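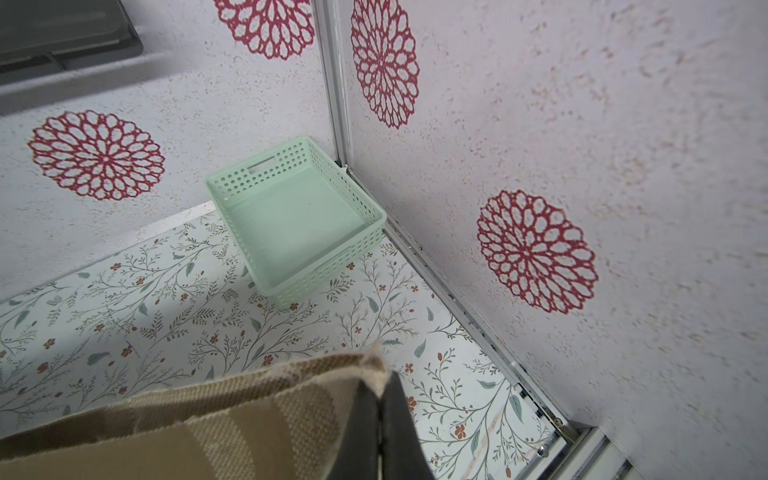
One student last May wanted to know why a store should keep spare room in every container when the whole point of a storage course is to save space. The objection is a fair one and the answer takes up most of this session.

2022-11-29
Course notes, Household and Small-Store Organisation, session 2

Fill ratio is the volume of goods divided by the usable volume of the container. Usable volume is measured to the underside of the rim. Goods standing above the rim belong to the shelf and are entered against shelf height.

A container at full ratio takes no new item until an old one leaves. In practice the new item is put down beside it, and a second, unlabelled place comes into being. Most of the misplaced stock in the Bullura exercise had started in this way.

Working values for this course:

Slow stock (used less than once a month): leave 15 per cent free.
Daily stock: leave 50 per cent free.
Mixed stock: split it first, then apply the values above.

Shallow containers suit daily stock. The contents lie in one layer and can be read from above. Deep containers suit slow stock of a single kind – anything mixed has to be lifted out to be found. Perforated sides let air pass but also let small parts through, so check the smallest item against the hole before assigning a place.

Worked case. The Ultodmont store holds 500 small items in daily use. One tray takes 50 when full. At the daily value each tray is assigned 25, and the store needs 20 trays. Planning at full ratio gives 10, and the shelf drawing must then be redone when the first delivery arrives.

Corners lose space to any rectangular container not set square to the walls. Measure the loss along both walls and enter the larger figure.

For next time: repeat the worked case with the Mahuika figures, treating all items as slow stock. Bring the shelf drawing on squared paper.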